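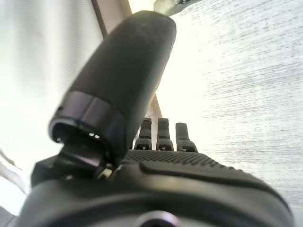 Running a Benefit Auction: Notes for Session 2
Mon 30 March
By Manju Shukla

Last session we covered getting things donated. Tonight is about getting rid of them at a decent price, a different skill and, for most outdoor clubs, the one they skip.

Start with the catalog. Every lot needs a title, a donor, a fair market value and an opening bid. Write the fair market value down when the item comes in the door. If you wait until the week of the event you will be guessing what a used tent is worth at eleven at night, and you will guess like a person who wants to go to bed.

Opening bids: I start silent lots at a bit under half of value. The Baver Trail Club started theirs at full value one year, on the theory that members are generous. Members were generous with the cheese.

Case for discussion: the Baver auction

60 lots, 345 guests, one room. The catalog listed everything in the order it had been donated, so a weekend at a cabin in Pavis sat between two water bottles. The cabin went for $305. Kiran Nautiyal, who bought it, has been very gracious about this and went back in May.

Questions to bring next time:
- Which lots would you have moved to the live auction?
- What would you have bundled? (Please do something about the water bottles.)
- Where in the evening does the cabin go?

Order of the live auction

Don't open with your best lot, as people are still finding their chairs. Don't close with it either. By then the babysitters are on overtime and your second-richest table has left. Put it about a third of the way in and let the underbidders console themselves on what follows.

The direct appeal, where guests raise a paddle and simply give, comes right after the big lot. Start at the highest amount and work down. Have one person call numbers and two people write them down, separately. Compare sheets before anyone goes home. Yogesh Khurana will show us his sheet, coffee ring included.

Trips and guided outings

These sell well and cause most of the trouble afterward. Put in writing:
- how many people, and how fit
- blackout dates
- expiration date
- who pays for gas, permits and food
- what happens if it rains

"Weather permitting" is not a policy. So-yul Jin donated a guided ridge walk on those terms and it is now in its third year of not being permitted.

Checkout

Close the silent tables in stages, well before dessert. Take card details at the door. A line of tired people holding snowshoes is the last thing your donors will remember, and they'll remember it next spring when you call.

Reading for next week: the sample donor letter and the Mitsotakis-Vlachou worksheet, both sides. Tarun Nautiyal has spare copies.

Questions about these notes: see Manju before class or leave a message at the front desk.
© Manju Shukla. Copy freely for club use. | Back to top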